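Black clothes picking up white bits when folded on the kitchen table

Asked in Laundry and Clothes Care
Viewed 1882 times

I fold the washing on the kitchen table as it is the only flat surface in the flat large enough. The table has a white cloth on it, printed with food (burger, cherries, cups of tea and so on). Light items are fine. Anything black comes off the table with fine pale fibres on the underside, mainly along the seams, and has to be gone over with a roller before it can be put away.

The clothes are clean when they come off the airer. I have checked this under a lamp on two occasions. The transfer therefore takes place on the table.

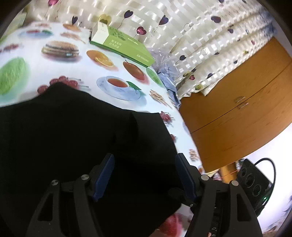 I have washed the tablecloth twice at 30 degrees with no change. The drum is a Vevbridge and the filter was cleared on Monday. The table also collects other things during the week, so I am folding in whatever space is left.

Two questions. Is the cloth shedding, or is it static pulling dust out of it? And is there a folding method that keeps a black garment off the surface without ironing board or bed?

Asked by Shokri

3 answers

Accepted answer
Gilmar Evangelista

Test the cloth first. Press a strip of clear sticky tape on a plain white area, lift it, and stick it to a sheet of dark card. Do the same on a patch that has just been wiped with a damp sponge and left to dry. If both strips carry the same short fibres, the cloth is shedding. If the first is covered and the second is nearly clean, it is loose dust and a wipe before folding will deal with it.

A shedding cloth does not improve much with washing at low temperature. Wash it on its own, shake it hard outdoors while damp, dry it fully and shake it again. Repeat the tape test. If there is no change after that, keep it for meals and take it off for laundry.

For folding, the simplest fix is a barrier. Use a dark, smooth, closely woven cotton sheet or an old pillowcase opened along two sides. Lay it over the tablecloth and fold on that. Avoid fleece and towelling, which are worse than what you have now.

Method for a black top:
Clear a space wider than the garment with the sleeves in.
Turn it inside out before it goes down. Any fibres then land on the inside.
Fold in the sleeves, then fold in half lengthways.
Lift it by the shoulders and hem together and fold the last turn in the air.
Store it still inside out.

Do not let part of it hang over the table edge while you work on the rest. The weight drags the fabric across the cloth and rubs fibres into the seams - a seam stands slightly proud and takes most of the contact.

Comment from Shokri: Tape test done. Both strips the same, so shedding. Pillowcase is in use and the difference is clear on trousers. Less so on a knitted jumper.

Comment from Gilmar Evangelista: Knits will hold whatever was already in them. Brush it once with the pile and see if it comes back.

Answer 2
Skendier

Static is more likely in winter with the heating on. Put a bowl of water near the radiator. I had the same trouble with a polyester cloth and changed to a wipe-clean one, no problems afterwards. The wipe-clean type can stick to damp things though.

Answer 3
Memer

just fold them on your lap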